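Learning Chemistry After Work

July 2020

The evening chemistry course at Zimow runs for 7 weeks and costs less than a pair of winter boots. The woman who teaches it spent most of her career in water testing at Kurdale and began giving classes when she cut back her hours there. She asked that her name be left out, as she still does contract work.

Most of her students are adults who left school long ago. "They come in saying they were bad at science," she said. "Usually they were bad at sitting still at 15. They do fine now."
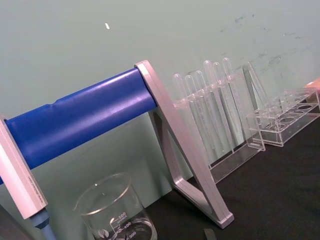 A blue bar between metal supports, with a pale green wall behind.

The first two evenings are spent on units and measuring. She does not apologize for that. "If you mix up milligrams and grams, nothing I teach you later will help," she said. Homework is one page, and she marks it by hand.

Fees are the part she likes least. The course took in 3,979 last year, and most of it went to rent and glassware. Pollamska, the supply house she has used since the start, lets her pay in 2 installments.
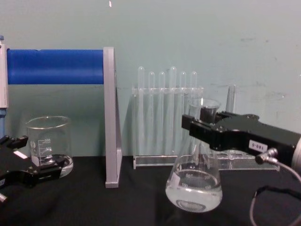

A glass Erlenmeyer flask and a blue bar at a table covered in black cloth.

She has had 49 students so far. A few went on to certificate programs, and one now works at Tuncer in the dye room. Others simply wanted to follow what their children were studying – she counts those as successes too.
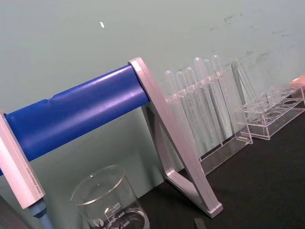 Asked what she would change, she named the textbook. It is too long, she said, and the chapter on acids comes too late. She has been writing her own notes to replace it and has finished the first half. "I write the way I talk, so it's short," she said. The rest should be ready before the next group starts.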